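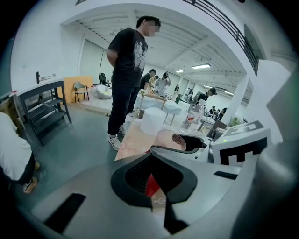

Pink drink on the table, hand-held gripper in front.

Gripper tryouts: your questions

We're comparing two hand-held grippers this summer, the Mereo and the Cletow, and the mail has been great! Rianne Kramer and I picked the questions that come up most.

Do I need any experience?
None at all. If you can pour yourself a glass of water you already know the task, and the rest is getting used to having wedge-shaped fingers.

Which gripper is better?
Ask two of us and you'll get a fight. I love the Mereo for thin-walled cups because the fingers give a little before they grab. Deok-su Shin swears by the Cletow, which closes faster and — I'll admit it — is much nicer on the wrist after an hour.

What are the marker cubes for?
Tracking. The cameras find the black and white patterns and work out where each gripper is and which way it's tilted. Please keep your sleeves off them. 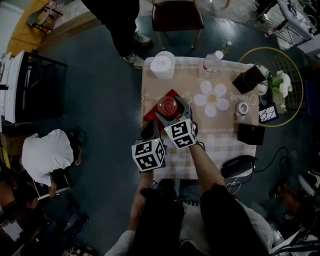
Try both hands early, too. Most people start with their strong hand and let the other one hover, and then two-handed jobs feel impossible. Ten minutes of passing a cup back and forth fixes a lot of that.

How many runs do you have so far?
1003 as of 17 July 2026, from 71 people. We'd love more left-handers.

What happens to my recordings?
They go into the comparison set, and Slavica Papadopoulos checks each one for dropped tracking. You can ask for yours to be deleted.

Can I bring my own objects?
Yes, please! Soft, see-through and oddly shaped things are the most fun. No glass, and nothing heavier than a full water bottle.

Will you test arms as well?
We want to mount the winner on the Kadrić arm next. Write to Zorica Shehu if you'd like to help set that up.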